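### 3.2 Bagged and unbagged soft goods

Returned household items reached the Pronddale sorting room in mixed cartons, and soft goods made up the largest share of what had to be handled by hand. Of the 3,250 items logged during the May intake, 570 were classed as soft: garments, plush toys, bath accessories, and small linens. The Kindavix protocol asks sorters to place each group on a fabric-covered table before any label is read, so that pieces do not slide when they are turned over.

Two conditions were compared. In the first, garments stayed in the zip-lock bags in which they had arrived. In the second, items were laid out with no wrapping at all. Bagged garments were easy to stack and carried a code on the outside, but their contents were hard to judge through frosted plastic — color could usually be guessed, size rarely. Unbagged items were quicker to identify by shape. They also tended to be set down touching one another, and netting in particular caught on sewn-in tags.

Sorters at the Nandcombe site worked from the same instructions with a smaller sample of 300 items. Their notes record 25 cases in which a tag was hidden by a neighboring piece and the item had to be moved before it could be entered. We therefore treat spacing on the table as a separate factor in Section 4, where the Sison shelf codes are also introduced. Figure 2 shows a bagged item set apart from a group of two unwrapped goods and a white plastic package.

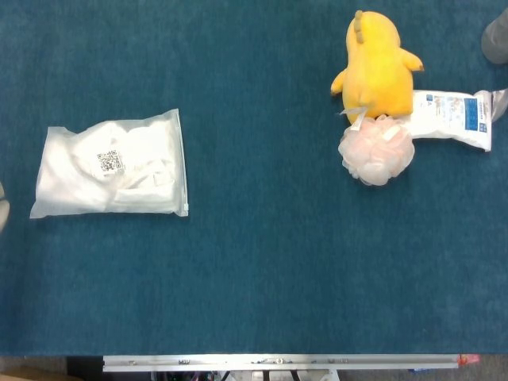 **Figure 2.** Soft goods on the fabric-covered table: a zip-lock bag with a printed code (left); a yellow plush toy and a pink mesh bath pouf, touching (upper right).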